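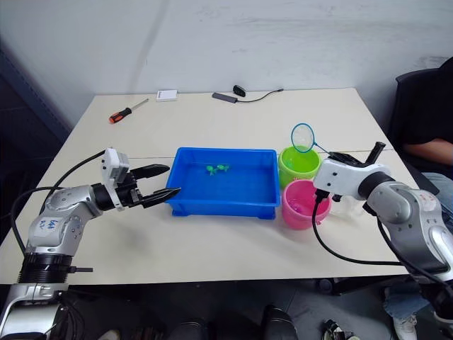

Two small green figures in a blue tray, with buckets and a net alongside.

The scoop-and-sort fishing game needs very little: a shallow tray, a hoop net, two buckets and a set of small toys. Catalogues list it under water play, although most of its value lies in the transfer from tray to bucket. Paisan's online shop in Brurkbridge carries 181 lines in the water play category, and the basic layout barely varies between them.

The tray matters most. A rectangular one with raised rims gives a player straight walls to trap a toy against, and small feet keep the base off the table. Colour is a practical choice as well. Against a blue base, green and pink toys are easy to pick out, and a matching pair of buckets sets the sorting rule without a word of instruction.
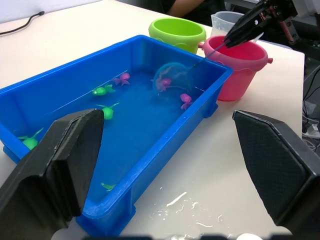 Green and pink fish afloat, with one pink fish inside the net.

Nets are less uniform. A round hoop with fine, pale mesh passes through water with little drag, but a deep bag holds a toy after the hoop is tipped — a nuisance over a narrow bucket. Osura sells spare nets in packs of 3. Rosto supplies its handles in one length only, 35 cm, a long reach for a preschooler.

Fill depth is a matter of trial. Start low, float one fish and add water until it drifts clear of the base. Place the buckets along one long side, within reach of the net hand. Afterwards, empty the tray, rinse the mesh and dry the toys on a towel before they go back in the cupboard.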